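Brick Sorting in the Back Room, June

We gave the back room over to toy bricks for most of June. The bricks came from two households and a box lot, all of it mixed, and the plan was to get everything sorted by colour and size before the school holidays. Josphat Waweru did the setting up and Ylva Moen kept the list of what went where. The shelves and the big tubs are on the page from last month.

The table takes small lots. Anything larger than a handful gets tipped onto the floor mat first, picked over for tape, hair and broken bits, and brought up a few pieces at a time. Plain 2x2 bricks were done at the white table because they get lost in everything else.

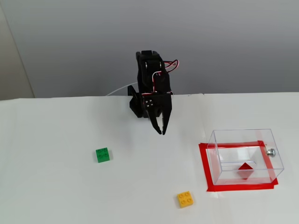 Two bricks out in front, and a clear box on the same table. 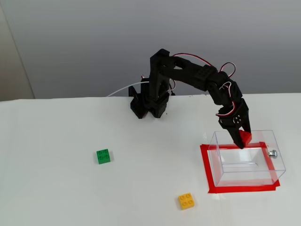 Green and yellow lying on the white top, with a red one over the clear box. The red tape marks the box's spot.

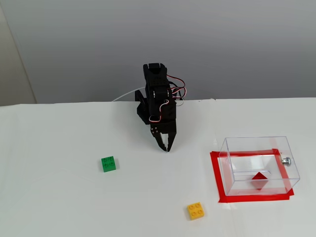 Red in the box. Green and yellow are still out on the table.

The system we settled on was colour first, then size. We tried it the other way around for one evening and it was slower, mostly due to the greys. There are two greys and they look the same under a warm bulb. Josphat swapped the bulb for a daylight one from Renton and the trouble went away, apart from a few bricks so faded that they could have gone in either tub. Those went in a bag marked "grey, unsure."

Red was the first colour finished. We got 299 plain red bricks out of the box lot, one short of a round number, and Ylva went through the vacuum bag looking for another. She found a wheel. Yellow was second and took longer, as a lot of the yellow had gone a bit brown and had to be judged one at a time. Green was the smallest pile by a long way.

Storage is the stacking kind from Moser, with the small drawers. Each drawer holds 500 of the 2x2 size if you shake it level, fewer if you don't. Drawers 10 and 11 stick and need to be pulled from the left side. We have put plates in those as they don't get opened much.

Washing was done in the laundry tub with lukewarm water and dish soap, in a mesh bag, then the bricks were spread on towels overnight. Don't use the dryer. Stickered pieces were kept out and wiped by hand. Pieces with teeth marks went through the wash with the rest and are in the general tubs - they still fit together fine.

Still to do: the windows and doors, the sloped roof pieces, and a shoebox of minifigure parts that has been looked at twice and closed again. Josphat wants a separate drawer for hair. Ylva would like all the parts kept in one drawer until we know how many complete figures there are, and for now that is what is happening.

If you are missing instructions for the Ploseneck farm set, we have a spare copy with the cover torn off. Ask Ylva.

Recent galleries
Shelves and big tubs
Ploseneck farm set, rebuilt
Plutel train table, before and after
Labelling the Moser drawers
Floor mat repairs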